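Does a Tidy Fridge Waste Less Food? A Second Look at the "Front Shelf" Claim
Hrvoje Leka, Household Studies project, final report

1. Why I picked this

Every spring our building gets a leaflet from Hastunell, the housing co-op, telling us that if we keep leftovers at the front of the upper shelf we will throw out less food. The leaflet says this as if it were settled. It gives no source. I asked the office where it came from and was told it was "common knowledge," so I decided to test it.

I should say that I expected the claim to fail. I tried to set up the project so that my opinion couldn't do too much damage, but a reader should keep it in mind.

2. What I did

15 households in the Husar building agreed to take part. For the first half of March they changed nothing and wrote down every item of food they threw away. For the second half they moved leftovers and anything already opened to the front of the upper shelf, and kept writing things down. I gave each household the same paper log, with columns for the item, whether it had been opened, and the reason it went in the trash.

Nothing was weighed. I thought about lending out kitchen scales, but two people I tried it on in advance said they would stop filling in the log after a day or so, and I believed them. So a half-eaten yogurt and a whole chicken both count as one item. That is a real weakness and I come back to it below.

3. What the logs say

Across both halves the households recorded 367 discarded items. The second half did have fewer entries than the first. If I were writing a leaflet I would stop there.

The trouble starts when you read the logs line by line. In the second half 7 households left whole stretches blank and then picked up again. They may have wasted nothing in those stretches. They may also have been tired of the log. I asked, and most couldn't remember. Take those households out and the difference between the halves nearly disappears.

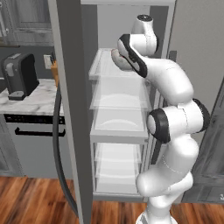

Shelf height was something I had not planned to look at, and I think it matters more than the leaflet's advice does. People put food where it is easy to put, and they see what is at their own eye level. For a tall adult the front of the upper shelf is right there. For a child, or for anyone who uses a chair in the kitchen, it may be the worst spot in the fridge. Reaching an upper shelf from low down means going up first and then in over the front edge, like the arm in the picture, with its hand tipped down and its fingers just above the lip of the glass. Two of my households had someone who could not do that comfortably, and both went back to using a lower shelf before the second half was over. One of them had the shortest discard list in the whole group.

I don't want to build a new rule on one short list. Still, it doesn't fit well with "always use the upper shelf."

4. Reasons people gave

The reason column turned out more useful than the count. "Forgot it was there" was common, as the leaflet would predict. But so was "made too much," and so was "kids wouldn't eat it," and no shelf fixes either of those. Several people wrote "date passed" for food that, when I asked, had looked and smelled fine. A few entries just said "gross," which I had to put under Other.

The bagged salad from the Sustetti store on the corner came up again and again. It only comes in one size, and for people living alone that size is too big. I would bet a smaller bag would do more than any amount of rearranging, but I have no data on that — only complaints.

5. Problems with this study

The group was small, and everyone in it knew me. Everyone also knew what I was testing, because the leaflet was on their doors. The order was the same for all of them, so any change could be due to the season or to boredom. My teacher suggested having half the group start with the new shelf habit, and I should have listened. I also never checked whether anyone really moved their food. I took their word for it.

6. If someone repeats this

Swap the order for half the households. Use a shorter log. Ask about height and reach at the start. I would also include people from Prerport, across the river, who don't get the leaflet at all and haven't been told what the right answer is.

For now I can't say the front shelf advice is wrong. I can say that the co-op has no evidence for it that anyone could show me, and that my own logs don't supply any. I sent a copy of this report to the office and asked them to add a source to next year's leaflet or take the sentence out.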